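Suturing Practice at Brurndale: Frequently Asked Questions

Last updated 7 June 2026

What does the suturing module cover?
Needle loading, needle passage, knot tying and closure of short open wounds. Running closures are taught in the second module and are not assessed here.

Where should the needle be held?
Grip a curved needle toward its back end, just ahead of the swage, with the tips of the jaws. A grip too far forward shortens the usable arc. A grip on the swage itself can bend the needle or detach the thread.

How should the needle travel through tissue?
Along its own curve. Enter at a right angle to the surface and rotate the driver — pushing in a straight line widens the track and can tear the edge. Take equal bites on both sides of the wound.

Why is braided thread used?
Braided thread handles easily and holds a knot well. It also drags more than monofilament, so pull it through slowly and keep the free length clear of the wound. Loops left lying over the opening are the most common source of snags.

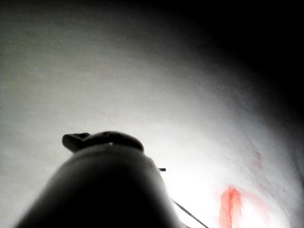
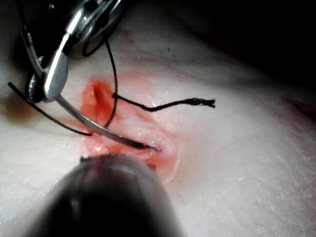 Can I tie the first throw before the second edge is captured?
No. Both edges must be on the thread first. Eun-ji Ham wrote to us that she had always taken the two edges in separate passes on wide wounds, reloading the needle in between, and asked whether this would cost marks. It will not. Two passes are accepted whenever a single bite would put tension on the tissue.

How tight should the knot be?
Tight enough to bring the edges together without blanching them. Edges that roll inward should be released and taken again with a deeper bite.

How long is a session?
A session runs 65 minutes, with the last 15 reserved for review. Extra bench time is booked in blocks of 50 minutes.

What happens to used needles?
Count them back onto the needle pad, then place the pad in the sharps container. Do not leave a needle in the driver between exercises.

Who signs the logbook?
Seung-woo Yook or Myung-ja Tak. Unsigned entries do not count toward completion. Corrections go to the module desk, extension 397.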